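Laundry corner: frequently asked questions
Flotwood shared house, ground floor

Who can use the washing machine?
Everybody who lives in the house, from 7 in the morning. Guests should please ask Leire Lorente first.

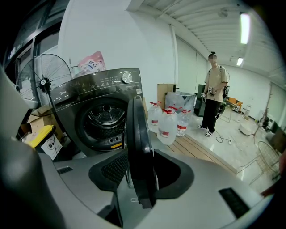
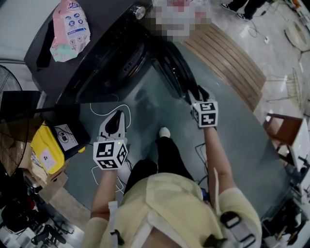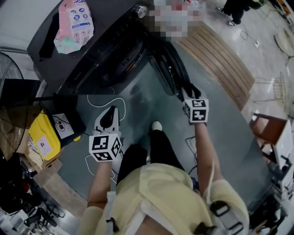 How much should I put inside?
Fill the drum loosely, so that your hand still fits above the clothes. For bed covers, please wash one at a time. Close the round door until it clicks, and only then turn the silver knob to your program. If you leave a package on top of the machine, like the pink and white one, write your room number on it — otherwise it is difficult to know who must be asked.

Can I wash my sneakers?
Yes, in a closed wash bag and without the laces.

When is the filter cleaned?
On the 25th of every month. Before this, no wash should be started after lunch.

The machine stopped with water inside. What should I do?
Do not pull the door. Call Leire at extension 723 and wait for her.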